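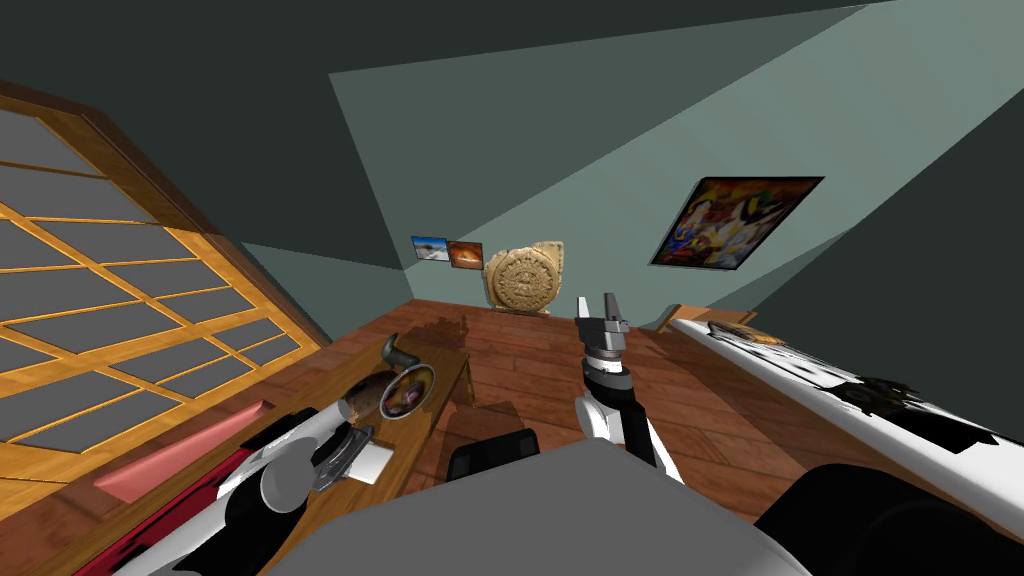
Who pays for the tow if the police call the truck?

My car slid off the county road outside Humcombe in the snow and ended up nose down in the ditch. No damage to anything except a plastic trim piece. I called my roadside assistance number and was told two hours. Before that truck showed up, a sheriff's deputy stopped, said the car was too close to the lane, and had dispatch send a different one. The driver winched me out and handed me a bill for towing plus a "scene fee" of $100. I paid by card so I could get home.

Now roadside assistance says they don't have to pay me back because I used a company that isn't in their network. I didn't pick the company. Is there any way around this? Also, do I need to file an accident report if I didn't hit anything? I never got a ticket.

Siham Slaoui
Posted 2023-12-21

Mali Price
I did dispatch for a county north of you for several years, so I can tell you how it works on that end. The police keep a rotation list of tow companies. When an officer asks for a truck, whoever is next on the list gets the call. You don't get a choice if the officer decides the car is a hazard, and the bill still goes to the owner of the car.
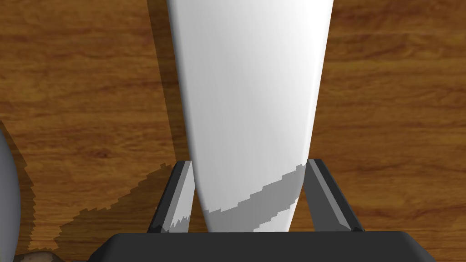
What you want is the call record. Phone the sheriff's non-emergency line and ask for the incident number and a copy of the dispatch log. It should show that the deputy requested the truck and the time of the request. Send that to roadside assistance with the receipt and ask for a review in writing. Many plans have a line that covers a tow ordered by police, up to a set amount – look under "exceptions" or "reimbursement" in the booklet. Check the deadline too. Mine was 20 days from the tow, and I have seen longer ones.

Ask the tow company for an itemized bill as well. If the scene fee isn't on the rate sheet they filed with the county, you can dispute it with the sheriff's office, which runs the list.

On the report, it depends on your state. Where I worked you had to file one if someone was hurt or the damage was over $2000. A car in a ditch with a broken trim piece didn't count. The deputy may have written up a short note anyway, and that will come with the log if you ask for it.

Luuk Michiels
Just call your card company and dispute the charge. Tow guys are all the same. Get winter tires.

Annatjie Dlamini
I wouldn't dispute the whole charge, as you did get the tow and they can send it to collections. Same thing happened to me last February. Roadside said no on the phone, then paid most of it after I mailed in the log. They kept back the winch part. Check your regular car insurance too, mine had towing on it and I had no idea. It took six weeks to get the check.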